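Home Kitchen Workshop Laundry Garden Ask Us

9 minute read

Tidying tips I pinched from a robot lab

Sat 9 November

I have spent a good part of this autumn reading about how people teach robots to do housework, and I can't stop talking about it. My family have asked me to write it down so they can have dinner in peace. So this month's tips come from a research project run out of a workshop in Narnton, where Baldur Nørgaard and Marisa Marras have been working on a method they call Hallura. It's a way of teaching a robot arm to pick things up and put them away in ordinary rooms, and what made me sit up was how much of it applies to my own cupboards!

First, the method, as I understand it. A person shows the arm a job by guiding it through, start to finish, and the arm's camera records what it sees from right down by the fingers. Do that enough times and the software begins to work out what a good grab looks like. Plenty of groups do that much. The Hallura part is what they chose to record. Half of their demonstrations begin badly on purpose. The arm starts too high, or facing the wrong way, or with the fingers pointing at a wall, and the person has to bring it back to the job from there. They call these "lost starts".

They recorded 245 demonstrations in all. They trained one version on tidy starts only and another on the mix, with the same total in each so it was a fair contest, and the mixed one did much better when things were out of place. With everything laid out neatly there was hardly any difference between them. Baldur told me he had rather expected the tidy one to win on the neat table and was a bit put out when it didn't.

Now for the tips. I've tried all of these at home, some with more success than others.

Practise from the mess

If you're teaching a child (or a husband, sorry Martin) to load the dishwasher, don't set it up nicely first. I always used to clear the worktop, scrape the plates and then call somebody over to "learn". They learned how to load from a clear worktop. Start with the pans still on the hob and the glasses in the wrong place. It takes longer the first evening and everyone is grumpy, but ours now load it without shouting through to ask me where the colander goes.

Same thing with the sewing machine. I taught my niece from a threaded machine and she was lovely at it until the thread snapped. Next time I unthreaded everything, took the bobbin out and handed her the manual. Slow going, but she does it all herself now.

Look from hand height

The camera on the arm sees what the fingers see, and Marisa says new people in the workshop are always surprised by how little of the room makes sense from there. A box lid fills half the view. A shelf edge hides the very thing you're after. So I tried it. I held my phone next to my hand, set it filming and went to get the cumin out of the spice cupboard.

Do try this, it's marvellous! I found out that:

- the lip on the middle shelf hides every label on the short jars
- I bump the vinegar each time I reach past it
- my hand goes to the left first even though the cumin has lived on the right for years

I moved the short jars into a shallow tray that pulls forward, put labels on the lids and swapped the vinegar with the rice. That was a ten minute job and it has made more difference than the spinning rack I bought two Christmases ago. Film the drawer under the oven as well, if you dare.

Leave finger room

A gripper has to open wider than the thing it's picking up, and it needs somewhere for both fingers to go. Pack a shelf edge to edge and the arm can't get hold of anything, however clever it is. People cheat, of course. We tip the jar with a fingertip, or drag it out by the lid and hope. That's how I broke the good jug.

I now leave a finger's width on both sides of anything heavy or breakable. For mugs I turn all the handles to the same side, at a slant. For baking tins I stand them on edge in an old toast rack, which leaves a gap between each one for nothing at all. If you can't spare the space, pull out whatever you've not used since last December and see how you get on without it for a while.

Let go properly

I hadn't thought about this one at all. The project notes spend nearly as long on putting down as on picking up. If the fingers open before the thing is resting flat, it tips. If the arm moves off before they've opened fully, it drags the thing along with it. They have a little rule for the people doing the demonstrations: down, open, wait, away.

I say it under my breath when I'm putting the cast iron on the glass hob. Down, open, wait, away. It's also very good for cake. When you slide a sponge off the base on to the stand, settle the sponge first, then draw the base back level, and don't lift until it's clear. My last Victoria sponge arrived in one piece and I was unbearable about it.

Change one thing at a time

When a batch of runs went wrong, the pair at Narnton were very strict. They changed one thing, ran it again and wrote it down. If they moved the light, they left the box alone. I have never in my life done this with bread. If a loaf comes out dense I'll change the flour and the oven shelf and the proving time all in one go, and then I've no idea which of them helped.

So there's a card on the inside of my larder door now, with the date, the one thing I changed, and how it came out. My sourdough was too flat for weeks and the trouble was the proving, which I was letting run on far too long. I'd been blaming the flour. Sorry, flour.

It works for stain removal as well. Try one treatment on one corner, rinse, let it dry, have a look in daylight, and only then try the next. Two products at once can be nasty for your lungs as well as your tablecloth, and you must never mix bleach with anything acidic or with ammonia.

Plain backgrounds for small parts

They found the arm did better with small dark objects over a pale surface, and Marisa has the same habit at her own bench. I've lined my mending tin with white felt and it's a joy. Press studs, hooks, those horrid little black screws from the back of a remote control, they all show up at once. For pale things (pearl buttons, picture pins) turn the felt over and have a dark side. An offcut of each glued back to back does nicely.

A tea towel under the work does the same on the kitchen table and stops things rolling too.

Where it didn't work

I ought to say what the method is bad at, as Baldur was very open about it. Anything floppy is still a struggle. Their two attempts at a proper towel folding run, which they nicknamed Ustum, went nowhere much, and the arm would get hold of one corner and lose the other. I found that very comforting with a fitted sheet over my head. Shiny things are difficult too, and clear plastic tubs worst of all. They've put coloured tape round the rims of theirs for the time being, and I've copied that for my freezer: red for meat, green for veg, blue for anything I've forgotten the name of.

It's also a small study done in one building with one kind of arm, and they say so plainly in the write-up. A second group, using the Nghiêm arm, is going to repeat the tidy against lost comparison, and I'll be first in the queue to read it.

If you try the phone trick in your own cupboards, do write in. I'd especially love to hear from anyone left-handed, and from anyone with a corner unit, as mine is still a disgrace and I'm open to any suggestions at all.
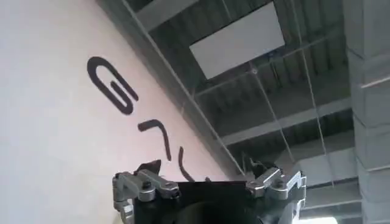
Fingers open and nothing in them, beside a pale surface with bold black lettering.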